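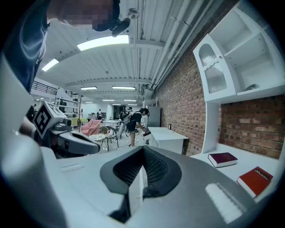
Slide 1. Gripper in the workspace, someone leaning in at upper left.

Okay, hi everybody, thanks for coming back after the coffee. I'm supposed to talk about lightening up comfort food, and I'm going to spend most of my time on mac and cheese, so if you came for salad you have my blessing to sneak out now.

(Wait for people to sit. Water bottle!)

Start with the confession. I grew up in Jikthorpe, where my aunt's mac and cheese had a stick and a half of butter in it and potato chips on top. I ate it every week until I left home and I would eat it tonight if she'd mail it to me. So I'm not up here to tell you cheese is bad. I love cheese. I have a drawer for it.

Slide 2. The old recipe. A serving of my aunt's version came out to 595 calories when I finally got up the nerve to add it up, and that was with me cutting the squares kind of small. Ask the room: who eats one square? (Nobody raises a hand, usually. Let them laugh.)

Slide 3. Where it all comes from. People blame the pasta and the pasta is mostly fine! Look at the butter, look at the cream, look at that mild orange cheese you need a mountain of before you can taste it. Go for the sharpest cheddar you can stand and use half. Tell the Nodville story here, the potluck where I swapped the cheese and the dish was scraped clean before I got a plate. Keep it short, I always drag this one out.

Slide 4. The squash trick. Steam butternut squash, mash it until it's really smooth, stir it into the sauce where the cream used to be. It's orange already, so the kids don't ask questions. A pinch of dry mustard wakes the whole thing up. Don't skip the salt, squash is sweet and it'll taste like pie filling otherwise (ask me how I know).

If somebody asks about cauliflower: yes, works, a little grainy, blend it longer than you think.

Slide 5. Toppings. Crushed chips were 126 calories a serving all by themselves. Toasted breadcrumbs with a little olive oil and garlic, 102. I know, I know, that's hardly a difference! I left it in because I was so sure it'd be huge. If you love the chips, have the chips. Save your effort for the sauce.

Slide 6. Timing. The bake is 17 minutes, hot oven, top rack. I gave this talk in Zendumberg and forgot to say top rack, and I got emails.

Slide 7. What goes next to it. Something crunchy and sour. I do cucumbers in vinegar, or the shredded carrot salad I get from Demirtaş, the deli by my bus stop, when I can't be bothered to cook two things. Fill half the plate with that first and then take your square.

Questions. Recipe cards are by the door, take two if you've got a neighbor who'd want one. If there's time left, do the reheating bit: splash of milk, lid on, low heat, stir it once.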